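Ticket 3321
Subject: Online shop charging wrong postage on card and print orders
Opened by: Modupe Ugwu, Clanelach Prints
Assigned to: Suleiman Danladi, Eltik hosting support
Opened: March 30, 2023
Status: Closed

Original report (Modupe Ugwu)

Since we moved the shop to the new basket page, customers ordering art cards and small prints are being charged parcel postage. They should get the large letter rate. It doesn't happen on every order. Wenceslao Huenchumán placed a test order for one card and got the right price, then added a second card of the same kind and the postage jumped to the parcel rate. Two cards in one envelope are still well under the weight limit.

I have checked the weights in the product list and they look right to me. The cards are set to 50 grams each, with the envelope included. I have cleared the cache and tried another browser, with the same result. Customers are noticing and two have asked for the difference back, so we would like this sorted before the weekend orders come in.

The product affected most is the Starry Night card, because it is the one people buy in pairs. 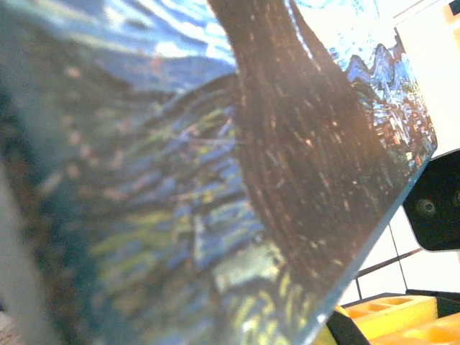 Reply 1 (Suleiman Danladi)

Thanks for the clear report. I need a few things before I can look properly:

The order number for the test order with two cards.
The name of the postage table you are using. There should be one chosen under Settings, then Delivery.
Whether the products were typed in by hand or brought over from the old shop with the import tool.

Please don't change any weights for now. If they change while I'm looking, the log won't match.

Reply 2 (Modupe Ugwu)

Order number sent by email as it has Wenceslao's address on it. The table is called Barros Standard. The products came over with the import tool. Rosaura Londoño did the import and she says it finished without errors, but there was a warning about blank fields which she skipped.

Reply 3 (Suleiman Danladi)

The warning is probably the cause. Barros Standard works out postage from weight and thickness together. If the thickness field is blank, the shop fills in a default of 40 mm. One item with the default is treated as a single item and the thickness is ignored, which is how your first test came out right. With two items the thicknesses are added up, the total goes over the letter limit and the order is moved to parcels.

I have put your two-card order through our test copy and get the same wrong price. With a thickness of 2 mm entered for the card, the price drops to the large letter rate as it should.

Steps to fix it:

1. Go to Products and choose Export. Save the file somewhere safe as a backup, then make a copy to work on.

2. In the copy, find the column headed depth. Anything brought over by the import will be blank here. The weight column can be left alone.

3. Enter the thickness in millimetres as a plain number. Leave out the letters mm, or the row will be rejected. Measure the card in its envelope, with any backing board.

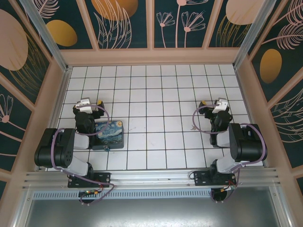 4. Save the file as CSV. If your spreadsheet program asks about keeping the current format, say yes.

5. Go to Products, choose Import, and tick Update existing items. If this box is left unticked you will end up with two of everything.

6. Open Settings, then Delivery, and press Rebuild rates. The old prices stay in place until this is done.

7. Place a test order for two cards and check the postage before paying. You can abandon the basket at that point.

Reply 4 (Modupe Ugwu)

Done up to step 5. The import stopped part way down with "unexpected value in depth". I looked at that row and can't see anything wrong with it.

Reply 5 (Suleiman Danladi)

Can you click into the cell and check for a space after the number? The import tool doesn't remove them. It's a known fault and is on the list to be fixed in May.

Reply 6 (Modupe Ugwu)

There was a space. I removed it, and the same in a few rows further down. The import has now gone through and I have pressed Rebuild rates. Two cards come out at the large letter rate. A card and a rolled print together still come out as a parcel, which is correct.

Ifeoma Iyamu does our accounts and wants to know whether the overcharged orders can be listed, so that she can send refunds.

Reply 7 (Suleiman Danladi)

Yes. Go to Orders, filter by delivery type Parcel, and set the start date to the day of the import. Sort by total weight and the card orders will be at the top. Refund the postage line only, or the stock count will go up by mistake.

Reply 8 (Modupe Ugwu)

List found and passed to Ifeoma. Please close the ticket.

Closed by: Suleiman Danladi
Cause: blank depth field after product import
Linked fault: import tool does not remove trailing spaces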